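Arkex archive binder and slipcases, used for one winter on exhibition papers

I keep the papers of a small print gallery that closed its doors some years ago. There are invitation cards, price lists, newspaper reviews, letters from artists and a great quantity of photocopies. When I began, everything was in supermarket bags and shoe boxes. Last winter I decided to buy proper binders, and after much reading I chose the Arkex four-ring binder with its slipcase. I now have nine of them, so I think I can say something useful.

First, the construction. The boards are thick and covered in a gray cloth which does not collect dust as much as I feared. The rings are placed on the back board and not on the spine, so the pages lie flat when you turn them. This is a small matter until you have a newspaper page from the 1980s that will crack if you bend it. With my old office binders I lost some corners this way. With the Arkex I did not lose any so far.

Each binder is sold for holding 70 sleeves. I would advise less. With single sheets it is true, but when the sleeves have folded posters or thick cards inside, the front cover starts to rise and the slipcase does not go on without pushing. I stop earlier and begin a new volume. It costs more, but I do not like to push paper.

The sleeves are sold separately, and I must complain about this. The product page shows the binder full of them, and only in the small text do you learn that none are included. I ordered in May, waited, and then had to order again. The sleeves themselves are very clear and have no smell. They open at the top only, so a heavy card can slide out if you carry the binder upside down. I have done this once, on the stairs.

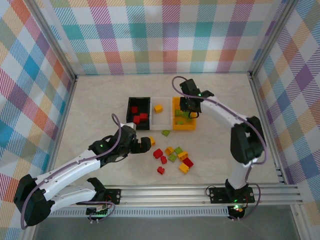 For comparison I also bought one box from Ludwood, which many people recommend for press clippings. It is a drop-front box and the papers lie inside in folders. It is cheaper for the same quantity of paper, and it is kinder to odd sizes. But a visitor who wants to see one review from one exhibition must take out the folder, open it, look through the loose sheets and put them back in the right order. Most visitors do not put them back in the right order. In the binder the order stays. For letters I prefer the box, for clippings I prefer the binder, and I will continue with both.

The labels are the weakest part. There is a small metal holder on the spine, and the card that goes in it is so narrow that "Czerwiński, woodcuts and late drawings" had to be written in two lines with my smallest pen. I can read it from my chair, but I doubt that another person can. The holder is also only on the binder and not on the slipcase, so when you stand the binder with the spine to the inside, as the instruction leaflet suggests against light, you do not see any label at all. I put a paper strip on each slipcase. It does not look elegant.

About quantity, for those who must plan. Our clippings came to 726 sheets after I removed the duplicates, and there are 2679 items in the whole collection, counting every card and envelope. I first believed that everything would go in binders. After the third one I understood that this would fill the whole wall, and that many of the cards had no need for it. Now only the clippings and the price lists are in the Arkex. The rest is in boxes, or waiting.

One word about the folding posters. The gallery had a long friendship with the Zakonine print workshop, and they sent a poster with every portfolio, always in a strange format. No binder of this size will take them. The Arkex catalog has a larger model with two handles, but I tried it at a trade fair and it was too heavy for me to lift from a high shelf. Those posters went into a flat drawer, with a sheet in the binder that says where they are. I recommend this system — it has already saved me a long search when a student asked for the poster from the first portfolio.

After one winter the rings still close without a gap, on all nine. The cloth has become a little shiny where I take hold of it. One slipcase arrived with a soft corner, and the shop sent another without asking for photographs, which I appreciated.

I give it four stars from five. I take away one star for the labels and for the way the sleeves are sold. I will order two more before summer, and this time the sleeves in the same order.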